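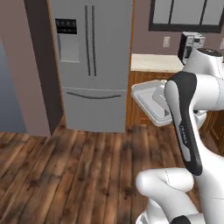 The simulated kitchen, with the arm holding the tray near the fridge.

Posted 9 June 2023 by the Clukbridge parent blog

My kid's robotics club spent the spring in a kitchen that doesn't exist. I have opinions.

The club calls the project Osia. The idea is that students teach a robot arm to put dishes away, all in simulation, and then enter it in the Trallex student challenge in July. There are 8 of them on the team and they meet in the library annex after school. I went to the open evening expecting motors and a smell of solder. I got a projector and a lot of typing.

I'll give them this much: the kitchen looks good. The fridge has an ice and water dispenser, there's a coffee maker on the counter, and the plank floor has more knots in it than mine. The arm even has FRANKA printed down the side.

Then I asked how often it works. The team ran 836 trials before the open evening and the tray ended up where it belonged in 643 of them. Everybody clapped. I did the math on the back of the program and that's about 77 percent. If I dropped one tray in four I'd be asked to leave the kitchen.

My bigger gripe is what counts as a success. The tray only has to stay on the counter for 2 seconds. What happens in second three? One of the students told me the scoring rule comes from the challenge, so take it up with them. Fair enough, I might.

I also wonder how much of this would survive a real kitchen, with crumbs and a dog and somebody's elbow in the way. The slides had one line on that, "future work." Sarıgül, the software they built it on, apparently lets you add clutter. They haven't yet.

My kid did learn to read an error log without crying, and argued with me about sample sizes all the way home. I'm still going to the July thing. I want to see that tray at second three.

We use cookies to improve your experience. Accept / Manage settings

Recent posts
Who pays for the club laptops?
Bake sale numbers, again
The line follower that wouldn't turn left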